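Stop ironing the tablecloth

By Phyllis Bramwell
30 August 2026

Quick one, because I have people coming and the oven is on.

I am against the perfect table. Have been for years. The runner, the charger plates, the napkin folded like a swan, the bowl of lemons no one is allowed to touch. My sister-in-law in Vonness has a centerpiece she stores in its own box. Its own box! She got it at Tuncer and I won't say what she paid, only that you could feed the whole street on it, with pie.

My position: one dark cloth, one white plate, one piece of fruit. Done. And you leave the creases in.

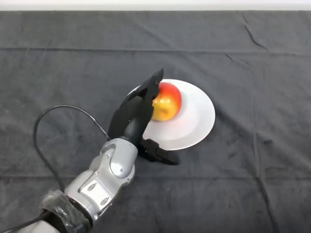
Marlene wrote in after my last column to say that creases look like you don't care about your guests, and that ironing a cloth takes seven minutes if you own a decent iron. Fine, Marlene. Seven minutes. I timed it once and got a lot more than that, but I also had to find the iron, and then find the board, and then move the things that live on the board.

And I don't buy the caring part. When I was a kid in Rekville my grandmother's cloth came out of the drawer folded in squares and went on the table in squares, more or less. You could see the grid of it all through dinner. We were cared for. We were practically force fed.

A crease says the cloth was put away clean and somebody got it out for you. What's rude about that? Hotels have flat cloths. Hotels also charge you for the water.

Now color. Everyone says white cloth, white plates, it's classic. It's also murder. One drop of gravy and you spend the meal looking at the drop. Charcoal gray, something soft with a bit of fuzz to it, forgives nearly everything except flour and the cat. A plain white plate on dark gray needs no help at all. No pattern, no gold edge, and no second smaller plate sitting on the first one for reasons I've never understood.

I know the fuzzy kind isn't "proper" table linen. I've had that letter too. It doesn't slide around, it's quiet when you put a dish down, and it goes in the wash with the towels. Good enough.

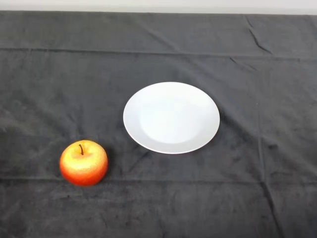 Then the apple. People fight me on the apple more than anything. Why not flowers? Because flowers get in the way of faces, and I've spent too many dinners talking to a person through a hydrangea. An apple is low. It's red, or red with some yellow, which I like better. If the talk goes dull you can eat it. Tomorrow it's lunch.

Skakutby, the home store out by the highway, sells a fake one now. Weighted, with a little felt pad underneath. I picked it up and put it right back. A fake apple on a table where people are hungry, I mean come on. Buy the real thing, wipe it on your shirt, put it on the plate or next to the plate or wherever it ends up. Dont measure. The minute you start nudging it half an inch to the left you've turned into my sister-in-law.

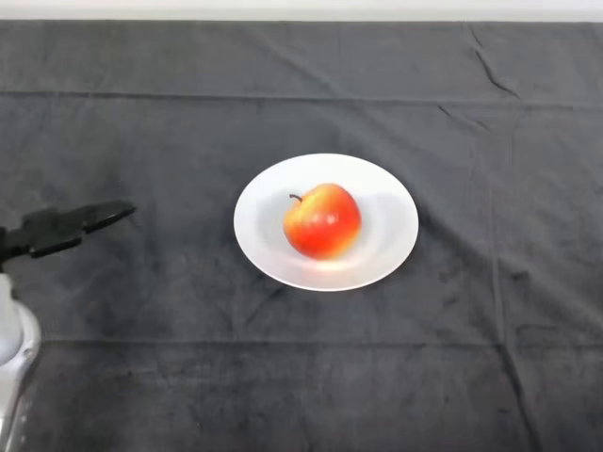
Gwen says one apple looks lonely, and that three would at least look like you meant it. She's said this at my own table, with her coat still on. I tried three last August. They rolled. Then they looked like a fruit bowl that had lost its bowl, and I spent the evening herding them, so we are back to one and Gwen can bring her own.

What bugs me is how many people don't have anyone over becuase the table isn't ready. I hear it constantly. We'd love to, once we get the good plates. Once we get matching chairs. You have a plate. You have a cloth, or a clean blanket, no one will check. Call them up tonight.

Got to go, something's burning. Letters to the usual address, and yes, Marlene, I'll read yours.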